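Plellham Scene Workbench, second major release: a review for teaching and research laboratories

Reviewed by Mutua Rweyemamu for the software pages of the Bouzid Technical Library

Purpose of the review

The library was asked by several member laboratories to assess the Plellham Scene Workbench, a package for building, running and recording manipulation tasks in simulated rooms. Members already hold licences for the earlier release, and most of them use it to develop motion planners before any work is attempted on hardware. The second release replaces the planner interface, adds a new task description format and changes the way in which simulated runs are stored. Members wished to know whether the upgrade should be made during the teaching year or deferred until the summer.

The reviewer used the package over 17 working sessions on an ordinary laboratory workstation, with a single graphics card of middling age. The tasks were drawn from the kitchen collection supplied with the package. An office collection is also supplied and was opened briefly, but it did not form part of the assessment.

Installation

Installation is by a single archive and a configuration script. The script checks the graphics driver, the compiler and the available disk space, and reports plainly on each. On the review machine it stopped once, with a message naming the library that was missing and the version required. After that library had been installed the script resumed from the same point.

The kitchen collection is downloaded separately. Laboratories with slow connections should begin the download the evening before it is needed. The documentation gives no indication of its size, and the progress display counts files without showing how large they are.

Licence handling has been simplified. A laboratory licence now covers any machine on the local network, and the former practice of releasing a seat by hand has been withdrawn.

Building a task

A task in the Workbench consists of a room, an arm, a set of objects and a goal. In the earlier release these were held in four separate files, each with its own conventions for units and rotation. They are now held in one, and all lengths are in metres. This change alone will save teaching staff a good deal of correspondence with students.

Objects may be placed by typing positions or by dragging them in the viewer. Dragged objects settle on the nearest surface beneath them, and the resulting position is written back to the task file. The reviewer found the typed method preferable for tableware, where small differences in spacing decide whether an approach is possible at all. The viewer offers no snapping between objects, and it is easy to leave a plate and its neighbour overlapping by a hair's breadth. The physics engine then separates them sharply at the first step of the run. A warning is printed in the log when this occurs, but it does not appear in the viewer.

Goals are written in a short formal language. Simple goals, such as one object being inside another, can be expressed in a line. Goals concerning order or timing require more effort, and the manual has only two worked cases to guide the newcomer.

The planner

The planner is the principal reason for considering the upgrade. The earlier release offered one sampling planner with few settings. The present release offers that planner in revised form and a second, optimising planner named Inano, which begins from a rough path and improves it until a time limit is reached.

For transfers across an open counter the two planners gave paths of similar length. Inano's were smoother, with fewer unnecessary turns at the wrist. The difference became marked in tasks where the hand had to descend beside a tall or wide object. The sampling planner frequently found a route that was valid but roundabout, lifting the arm well clear and returning from the far side. Inano kept the hand low and close, and in most runs arrived sooner.

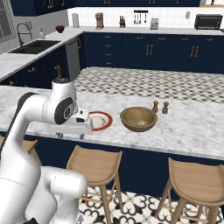

Closeness has its cost. With the default clearance, Inano will plan a descent that passes very near the rim of a bowl, relying upon the collision model being exact. The collision models supplied with the kitchen collection are simplified, and those for hollow vessels are the weakest among them. Several are closed at the mouth, so that a planner regards the interior as solid. A task which asks the arm to place something inside such a vessel will be refused as infeasible, with no explanation beyond the word itself. The reviewer lost the greater part of an afternoon to this before examining the model file. A finer model can be generated with the supplied tool, and the planner then behaves correctly, although planning takes noticeably longer.

It is recommended that laboratories raise the default clearance before setting any student work, and that they generate finer models for every bowl, cup and pan in use.

Furniture below the level of the counter is treated as an obstacle in the same manner as objects upon it. This is proper, but it adds to the planning time even where the arm has no occasion to move there. A setting allows regions of the room to be excluded. It is described in an appendix to the manual and deserves a more prominent place.

Grasp selection

Grasps are proposed by a separate module, which examines the shape of an object and returns a ranked list for the two-fingered gripper. For upright objects of modest width the proposals were sensible and needed no correction. For flat tableware they were poor. The module favours grasps from directly above, and for a plate lying on a counter it commonly proposed that the fingers be spread on either side of the whole plate, whether or not the gripper could open so far. The planner then rejected the proposals one by one.

A rim grasp may be entered by hand, and the editor provided for this purpose is good. The fingers are shown in outline against the object, and the editor states at once whether the opening is within the gripper's limits. Entered grasps are saved with the object and are available to every later task. A laboratory which spends a few hours on its commonly used objects will seldom see the difficulty again.

Perception tools

The package can return colour, depth and object labels from any number of virtual cameras. The labels were accurate in all the rooms examined. Depth is returned without error by default, and a noise setting is available for those who wish to test a perception program under less favourable conditions. The noise is applied evenly across the picture. Members working on perception will find this too simple, as a physical depth sensor performs worst at edges and on glossy surfaces, both of which are plentiful in a kitchen.

Lighting may be altered between runs but not during them. Textures on floors and counters may be exchanged by script, and the command for doing so is reliable. Patterned floors proved a useful trial for one segmentation program in use at the library, which had until then been exercised only on plain ones.

Running and recording

A batch of 300 runs was set going in the evening with varied starting positions for the objects. It was complete by the following morning. Every run was stored with its task file, its random seed and the version of the planner, and any run could be repeated exactly from these. The earlier release did not store the seed, and this omission was the cause of most complaints received by the library.

Playback has been improved. A run can be halted at any moment, and the planned path and the executed path can be laid over one another. The controller followed its plan closely in slow transfers. In rapid ones it lagged behind at the elbow, and the lag was shown clearly by the overlay. Controller gains may be changed from the same window, a convenience for which teaching staff will be grateful.

Export is less satisfactory. Runs are stored in a format particular to Plellham, and conversion to the common formats is performed by a script which must be called once for each run. The reviewer wrote a small wrapper to convert a whole batch. Members who hold the Wollatero data browser should note that it does not read the new format, and that files from the earlier release must be kept in a separate folder if the browser is to open them.

Documentation and support

The manual is written in clear English and is accurate on installation, on the task file and on playback. The chapters on Inano are brief, and the meaning of several settings must be found by trial. Two enquiries were sent to the supplier. The first, concerning closed collision models, was answered the next day with full instructions. The second, concerning the conversion script, had received no answer when this review was submitted in October.

Recommendation

Laboratories engaged in planning and control are advised to upgrade at the next convenient break in teaching. The single task file and the stored seed are sufficient grounds in themselves, and Inano is a sound addition once its clearance has been adjusted. Laboratories whose work is chiefly in perception may defer the upgrade without loss.

Task files from the earlier release can be converted automatically, with the exception of goals that refer to time, which must be rewritten. Copies of the finer collision models prepared during the review, together with the batch conversion wrapper, may be obtained by members from the library's software desk on request.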